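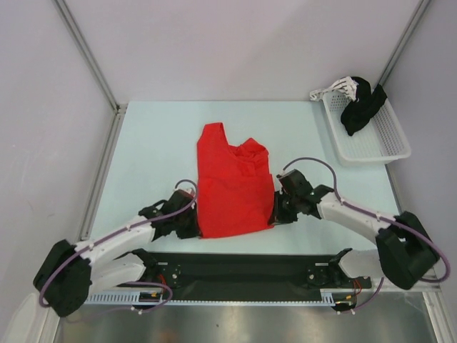 Two arms and a pile of washing: tips from our shared workshop

Last updated: 24 January 2026
Print this page | E-mail this page to a friend

We are five people who share a workshop in Plukcombe, and since November we have been building a bench with two arms which should fold clothes. Vlasta Vaněk does most of the wiring, Matěj Danko writes the control program, and I, Zuzana Hájek, do the mechanical parts and these notes. The tips are for people who build something similar at home. They are in the order in which we had the trouble.

The table

Choose a pale top, in one colour. Our first top was dark and the program lost every navy sock and half of the shirts. On a pale blue-white one a red vest top is found at once. White clothes are still difficult for us, and we leave them for later.

Close the sides and the back with plain panels. We did it to keep people's elbows away, but the light became more even also, and the program stopped to think that Iveta's coat was laundry. Wipe the panels sometimes. Scuffs do not matter.

Put the basket in a rear corner, on the side where you have more free table. A shallow one is better than a deep one. With the deep basket our grippers hit the rim every time they went down for the last piece. You may let a shallow basket stand a little over the table edge, but check that it does not tip when only one side is full.

Cables

Our arms have the cable outside, along the forearm, held with small clips. Use two clips on each forearm as a minimum, one near the wrist and one nearer the elbow. Between the wrist and the first clip leave a generous loop. It looks untidy, and visitors always want to pull it straight. Do not let them. The wrist needs this loop when it turns, and the first one we made too short pulled its plug out in the evening when Čestmír Skála wanted to show the machine to his mother.

At the elbow let the cable go round the outside in a wide curve. If it goes inside the bend, it will be pinched sooner or later.

Write on each plug which arm it belongs to. The two sides of the bench are nearly the same and at eleven at night they are completely the same.

Starting position for a garment

Lay the garment with the neck to the back and the hem to the front, so that each gripper can reach its own lower corner. Smooth the body with the flat hand. The light wrinkles can stay. The shoulder part may be bunched for the first tries, but you will get better folds later if you open it.

Begin with something simple and without buttons. Sleeveless things are the best for learning. Matěj started with a hooded jacket and lost 7 evenings.

Bring both grippers to the corners slowly and stop them just when they touch. We limit the last part of the way to a speed of 50 in Matěj's settings, where 360 is the full speed. The numbers will be different with your motors, the proportion is useful.

Fingertips and grip

Use thin, tapered tips on thick fingers. A thick fingertip pushes the cloth in front of it and makes a wave, and then it closes on air. A narrow tip goes to the fold and takes a small pinch, and for lifting a light garment a small pinch is enough.

Look at the fingers every week. The dark surface rubs away in pale patches, and in our case one finger always wears more than the other. We do not change a finger for a patch on the body. We change it when the inner edge near the tip becomes uneven, because then thin cloth slides out at one side.

Do not close with full force. Thin fabric keeps the marks, and Iveta Beneš has one blouse which she shows us when we forget this.

After the lift, wait. A light cloth swings, and if you move the arm immediately to the next point, the loose part flies out to the side and may catch on something. Count two seconds, or let the program count.

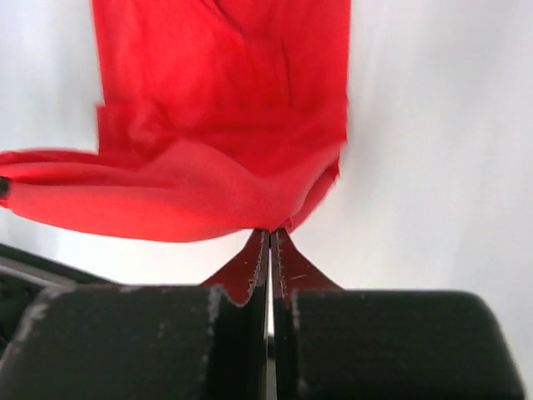
Keeping a record

Write down each try, also the bad ones. Our notebook has now 3,372 lines, from all of us together, with the garment, the place of the grip and one word for the result. "Slipped" is the most frequent word. When we sorted the lines by fabric, we saw that our problem was mostly with thin shiny cloth, and we had blamed the motors for weeks.

Before you switch off

Open both grippers and take out the cloth. Lower the arms until they rest, and only then cut the power. An arm without power falls, and it is heavier than you think.

Put all the clothes back in the basket and look under the front beam for dropped screws and clips. Vlasta keeps a jam jar there for the ones we find.

Next month I will write the part about folding sleeves, if we manage it.

Print this page | E-mail this page to a friend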